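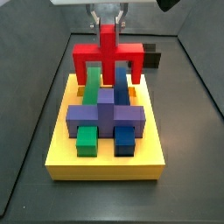 Stacking toys are playthings made of separate pieces meant to be piled, slotted or balanced on one another, and then knocked over. The second stage is usually left out of the instructions.

History

Loose wooden blocks are far older than any company selling them. Slotted sets came later, once makers noticed that parents would pay more for pieces that stayed put. The town of Trarneck had 3 block workshops at one time, all of which claimed to be the first.

Types

Plain blocks rely on gravity and a level floor. Interlocking blocks have legs, notches or posts that fit into a base, and tend to outlive the base, which goes missing first. Balancing sets, such as those sold under the Juhl name, have curved pieces and are bought mainly by adults, who describe them as calming.

Set sizes

A starter set holds around 400 pieces in the Wandbridge catalog, a figure many buyers have found generous when walking barefoot at night. The smaller Fiseo set has 169, an odd number that the maker has never explained.

Care

Painted pieces should be wiped with a damp cloth. Most are chewed instead — a method no maker recommends.

See also: Construction set; Puzzle; Vacuum cleaner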